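Support > My Tickets > Building Plates and Boards > Ticket 2564

Print this page | E-mail this page

Reading time: 4 min

Ticket 2564: Gray baseplate won't sit flat, bricks pop off on one side
Opened by: Innes MacKinnon
Product line: Listholm boards and toppers
Status: Closed by customer

Hi again, it's Innes. I've got one of your Listholm marble-look boards, the white one with the brown veins, and I lay a big gray LEGO baseplate on top of it for sorting and building.

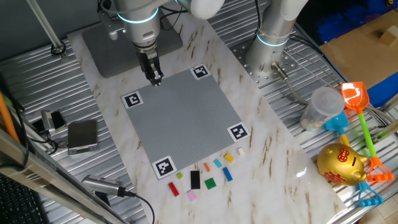 So the trouble is with the baseplate rocking. If I press a brick down near one corner, the opposite corner lifts a hair, and then whatever I just put down on the other side lets go. The little ones are the worst. A long brick will usually hang on, but a tiny one just sort of sits there looking attached and then you nudge the plate and off it goes. I've been putting up with it for nearly 2 weeks and I'd like to get it fixed before the family shows up for the holidays and everybody wants a turn.

What I can't tell is whether it's your board that's out of true or the baseplate that's bowed. I did read the care sheet that came with the board (the Indard one, I think the sheet covers both) and it talks a lot about wiping and not much about flatness.

Things I've already done, so you don't have to ask:

- wiped the board and the underside of the plate, let both dry overnight
- turned the plate a quarter turn, then another
- took every brick off so there was no weight on it
- pushed down on all four corners one at a time

The quarter turn is interesting, see below.

---

Reply from Listholm Support

Hello Innes, thank you for the detailed note. Could you try the following and let us know?

1. Lay a metal ruler on edge across the board, corner to corner, both ways. Look for light underneath.
2. Do the same with the baseplate turned upside down.
3. Move the board to a different table and repeat step 1.

Please also tell us what the board is resting on at the moment.

---

Update from Innes

OK! Did all of it, took me most of a morning but there was coffee involved.

It's on a metal tabletop with ridges in it. I hadn't thought about that at all until you asked. The board sits at a slant to the ridges, too, because that's how it fits with everything else that's out there.

Ruler on the board, first diagonal: no light. Second diagonal: a sliver in the middle, thin enough that I had to get down at eye level and squint. Then I carried the board to the kitchen table, which is a nice flat old thing, and the sliver was gone. Completely gone. I did it twice because I didn't trust myself.

Then the baseplate upside down, and there it was, one corner curls up. Not much, I could slide a folded piece of paper under it and not quite a second one. It's the same corner no matter how I turn the plate, and that explains my quarter turn business: the rocking moved around with the plate. I should have caught that the first time.

So I guess it's two small problems on top of each other? The board gives a little on the ridges and the plate has a curl. Either one alone I probably wouldn't have noticed.

Question while I have you: is it safe to warm the plate to get the curl out? My neighbor says a hair dryer. I'm nervous about it.

---

Reply from Listholm Support

Thank you, that is very helpful. We wouldn't recommend a hair dryer, as the heat is uneven and the plate is not one of our products. Many customers leave a curled plate face down on a flat surface under some books for a few days at room temperature. For the board, a thin felt or cork sheet underneath should even out the ridges. Our Tivon liner comes in a matching size, but any flat sheet will do.

---

Update from Innes, December 15, 2024

Books it was. I left the plate face down on the kitchen table for 7 days with the big atlas and two cookbooks on top (we ate a lot of toast that week). The curl is nearly all out. I can still feel a tiny click if I go looking for it, but it doesn't rock when I build.

I didn't buy the liner, sorry! I had a roll of cork left over from a Norðdahl pinboard and cut a piece of that to go under the board. It was an inch too short on one end so I patched it with a strip, and the patch is fine so long as the seam stays off to the side. Ruler on both diagonals, no light.

Test this afternoon: I pressed down 60 small bricks all over the plate, including right out by the bad corner, and then shoved the whole thing sideways a couple of times. Lost one, a little tile I hadn't pushed in properly to begin with. Good enough for me.

You can close this. If the curl comes back in January when the heating's been on for a while I'll open a new one and mention this number.

Thanks for the ruler trick, I've been checking every shelf in the house with it.

Innes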